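Home Shop Remnants Swatches FAQ Contact

Samness Remnants: Frequently Asked

Quick answers, updated June. Same questions keep landing in the inbox so please check here first, thanks. 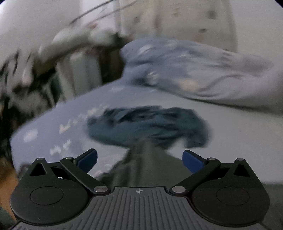
Colors

What is the olive-gray called?

On the shop page it's listed as Beltlow. Dark olive-gray. Some screens make it look plain gray, some push it way green. Order a swatch if the match matters to you. We can't match to a photo you send, or to a paint chip, or to a couch you bought years ago.

Will two pieces of the same color match?

If they're from the same roll, yes. Different rolls, maybe not. Dye shifts a little from batch to batch. Put "same roll please" in the order notes and we'll do our best. If we can't do it we email before anything gets packed.

Does Beltlow fade?

In a sunny window, yes, after a while. Everything dark does. Line your curtains.

Sizes

How big is a remnant?

Depends on the piece. Length and width are on each listing, measured flat, at the shortest point. Ends aren't always cut square so you may get a bit extra on one side. Don't plan on it.

Can I get one long piece instead of two short ones?

Only if it's listed. We don't cut off full rolls, that's what the mill shop is for. Remnants only here.

Do you have 3,000 yards of anything?

Somebody asks this every few months. No. Try a wholesaler.

How much do you have in stock right now?

Last shelf count was 1,909 pieces, and 1,103 of those were listed on the site. The rest still need measuring. New ones go up in the evening, usually after 6.

Washing

Should I wash before I cut?

Yes. Every time. Cotton and linen pieces will shrink, and better they do it now than after you've put a zipper in. Wash it the way you plan to wash the finished thing.

What temperature?

Cold for the darks, Beltlow and the navy especially. Warm is ok for the undyed. Tumble low or hang it. If it's going in the dryer later then put it in the dryer now too.

The edges turned into a bird's nest in the wash.

Zigzag or serge the raw edges first. No machine handy, pinking shears help some. Or just baste the two cut ends together into a tube, takes five minutes, comes out straighter too. Already a nest? Snip the threads, don't pull.

Color came off in the sink.

Normal for the first wash or two with the dark ones. Wash alone, then with other darks. Still bleeding after the third wash, write to us with the order number.

Can I dry clean it?

The wool blends, yes, and you should. Cottons don't need it. Linens don't either but go ahead if you want the finish kept crisp.

Creases and storage

My piece arrived creased. Is it ruined?

No. It's been in a mailer. Steam it or press it on the wrong side with a damp cloth between. The heavy stuff needs a few passes. Let it cool flat before you move it, otherwise the creases just come back.

There's a line right down the middle that won't press out.

That's the fold from the bolt. Some of them are stubborn. Spritz with one part white vinegar to three parts water, press, repeat. Test a corner first!! If it still shows after a wash, cut around it.

How should I store fabric at home?

Rolled on a tube if you've got the room. Folded is fine for most things, just refold it along a different line every so often. Keep it out of the sun and off the basement floor. No plastic bags with the top tied shut. An old pillowcase does the job.

How do I fold a slippery piece so it stays put?

Lay it on a towel or on another piece of cotton, something with grip. Smooth from the center out. Fold, smooth, fold again. Trying to do it in the air is how it ends up in a heap on the chair.

Which side is the right side?

On plain weaves, often no difference. Pick one and mark the other with chalk. On twills the diagonal shows clearer on the right side. On brushed pieces the fuzzy side is whichever one you want next to you.

Orders

Why do some listings say Leclerc and some say Pultari?

Those are our two ranges. Leclerc is the lighter weight, shirts and linings and so on. Pultari is the heavier one, good for bags, aprons, cushion covers. Don't make a shirt out of Pultari. People have, they weren't happy.

How many swatches can I order?

Up to 5 per order. They're small, enough to see the color and feel the weight, not enough to sew anything with.

Can you hold a piece for me?

Overnight, yes. Email the listing name. After that it goes back up.

Returns?

Uncut and unwashed, within two weeks of it reaching you. You pay the postage back unless we sent the wrong thing. We can't take back anything that's been cut, even a litle bit off the corner. Swatches aren't returnable.

I found a flaw.

Flaws we spotted are noted on the listing. If you find one we missed, send a photo with a coin or ruler next to it and tell us roughly where on the piece it is. We'll refund part or all, depends how bad.

Can I come pick it up?

Yes, choose pickup at checkout and wait for the email that says its ready. Please don't come before you get that. Bring the order number.

Do you take fabric donations?

Not at the moment, shelves are full.

Question not on here? Use the contact form. Replies usually go out by noon the next working day, slower in June.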